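Relatório parcial, versão 3. Autores: Balakrishnan Gounder e Chih-ming Cheng.

## 1. Objetivo

Avaliar o desperdício alimentar em cozinhas partilhadas da residência Hakley e estimar o efeito de uma lista de compras comum, gerida na aplicação Listico. 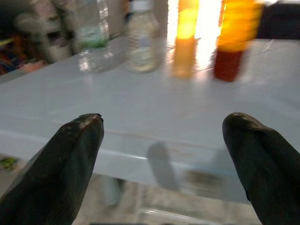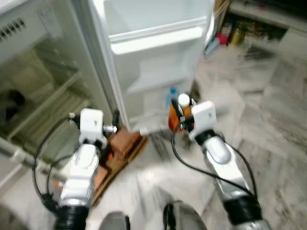
Tampo claro na primeira fotografia; frigorífico branco, de porta aberta, na segunda.

## 2. Método

- Amostra: 5 cozinhas, 6 residentes por cozinha.
- Período: abril, com pesagem diária às 21h.
- Resíduos separados em evitáveis e não evitáveis (cascas, ossos, borras).
- Balança Tseng, resolução de 5 g.

## 3. Resultados preliminares

A massa evitável média foi de 900 g por cozinha e por dia. Pão e hortícolas de folha constituem a maior parte. Os dados de três cozinhas estão incompletos e serão revistos antes da análise de variância.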